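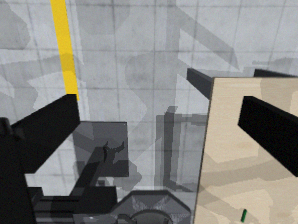

2 min read

Ticket 546 — Weigh-in totals wrong after day two, co-angler division
Product: Altard Scoring, tournament module
Venue: Juvau reservoir
Opened by: Amândio Fonseca
Opened: 30 Aug 2025
Status: Resolved, workaround in place

Problem
Cumulative weights on the public leaderboard do not match the paper weigh slips. The pro division is correct. In the co-angler division, 13 entries show day two weight only, with day one dropped. The cut list was generated from the wrong totals and had to be withdrawn before the anglers' meeting.

Steps already tried by the organiser
Refreshed the leaderboard. No change.
Logged out of the scales tablet and back in. No change.
Re-entered one slip by hand. The total corrected itself, then reverted at the next sync.

Log
First reply. Asked for the export from the scales tablet and a copy of the pairing sheet. Export received, pairing sheet missing.

Second reply. The export contains both days for every affected angler, so no weights have been lost. The fault is in the merge. Sync log shows error 401 against the Zirer gateway at the end of day one, which means the tablet's login had expired and the last batch was held locally.

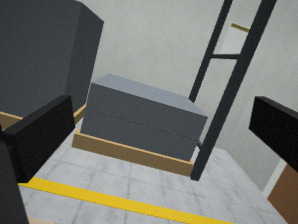

Third reply. Pairing sheet received. All affected co-anglers changed boat between day one and day two. The held batch was sent on day two under the old boat numbers, and the server rejected it as a duplicate crew. Reproduced on the test server with the same result.

Fix applied
1. Stopped automatic sync on the tablet.
2. Cleared the boat number from the day one records and matched on licence number instead.
3. Re-imported day one, then day two, in that order.
4. Rebuilt the cut list.

Totals now agree with the slips, including the dead fish penalties. One angler, Popescu, moved from 35th place to inside the cut.

Outstanding
The tablet gives no warning when its login expires — it shows a green tick as long as there is a network signal. Passed to development. Until it is changed, log in again before each weigh-in opens and check that the held batch count is zero before closing the scales.

Organiser confirmed the corrected list. Automatic sync to remain off until the final day's weights have been signed.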